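Edge banding lifting on a gray tabletop, which adhesive?

Rania Nassar
Asked in Furniture Repair

I have a Brellton work table with a gray top and a light wood edge. Along the front the edging has let go for 815 mm. The old glue is brittle and comes off in flakes. The strip is solid wood, 3 mm thick, with no iron-on backing. Can I reglue it with ordinary wood glue, or does it need contact cement? I own 4 bar clamps and no edge clamps.

talleck_joinery

Wood glue (PVA) is fine if the core is bare particleboard or MDF. It will not hold on old glue residue. Order of work:

Scrape the core and the back of the strip to clean material, then sand both with 120 grit. Vacuum the dust.

Dry fit. The strip should sit flush with the gray surface. A table of the same general type, gray top with light wood edge:
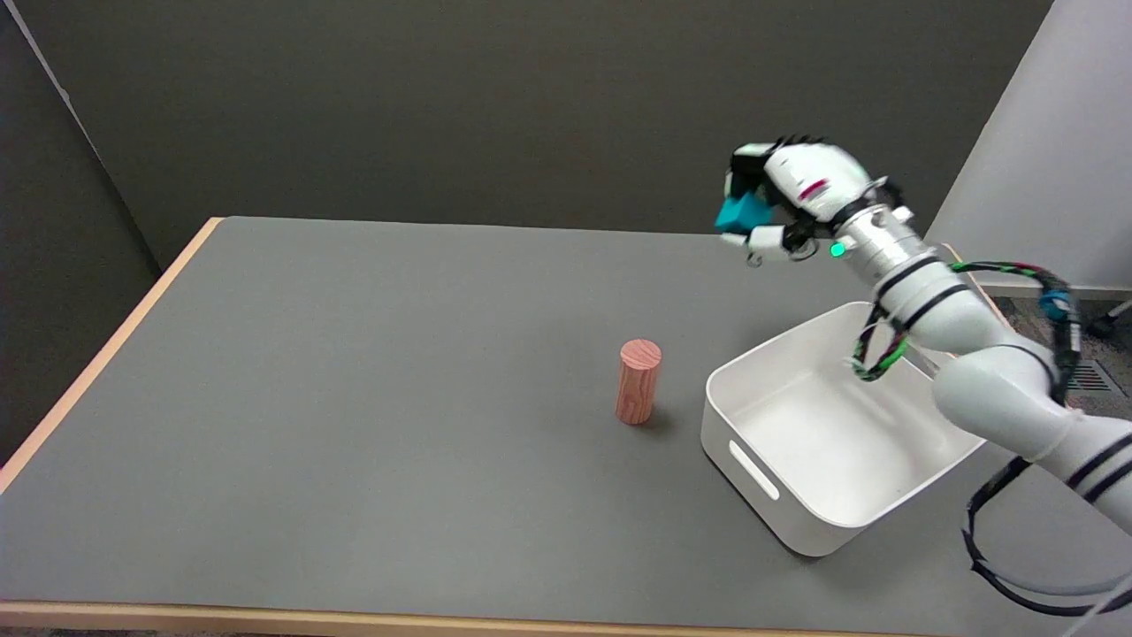
Spread a thin coat on both faces, press the strip home and tape it across the joint every few inches. Put a straight batten over the strip before tightening the clamps, so the pressure spreads between them. Leave overnight.

Trim any overhang with a block and 400 grit. Sand toward the core, never away from it.

Limberg

Contact cement. Did mine in March, still on.

manriquez_shop

Contact cement works but gives you no time to adjust, and a long strip is hard to land straight by hand. I would use PVA here. Check the corners too. If the miter has opened, glue that end first.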